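We use cookies to keep this site working and to see which pages get read. Accept all | Settings

2023-11-30
Posted by Leonie Reinholz

OK, so the stick task finally behaves well enough that I want to write it down before I forget which knobs I turned! The two-arm setup in Kurkell is the same one Hafiz built, with the wooden-top table, the white floor lines and the little colored sticks. What I changed is how we pick the start poses. Until now every stick landed anywhere on the table with any rotation, and the policy spent most of its life on layouts where neither arm had a decent approach (Bình has been saying this since January, fine, you win).

New version: sample the layout, run a quick reach check for both arms, throw it out if any stick fails for both. I kept 2,553 layouts after filtering and trained on those, same network, same learning rate, nothing clever. Shadows stay on, and they fall right across the table, so the camera policy has to cope with a green stick in the dark and a teal one next to the gripper. 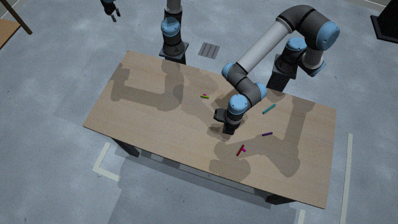 Does filtering the start layouts make the policy worse on the hard ones?
It hasn't so far: on the 300 unfiltered test layouts the new policy fails in the same places as the old one, and it grasps more sticks everywhere else.

I was really expecting a trade there, so I made Svenja rerun it on her machine with her own seeds, and she got the same pattern. Still only 2 training runs each, so please don't put it on a slide yet!

Where it goes wrong is mostly wrist angle. The gripper comes down nicely over a stick, then closes with the fingers a bit off the short axis, and the stick spins away or gets pinched at one end. I watched 11 of these in a row at quarter speed with a cup of tea and they all looked alike. My guess is that the rotation loss treats a stick turned half way round as a totally different stick, which is silly for something that looks the same from both ends. Britta has a symmetric version lying around from the Totance work and I'm going to steal it.

Other bits: the contact solver settings are back to the defaults (I had left the friction way up from debugging, sorry). Configs are in the Kurkell folder under my initials. Next up is the symmetric loss, then the handover between arms, which I haven't touched at all.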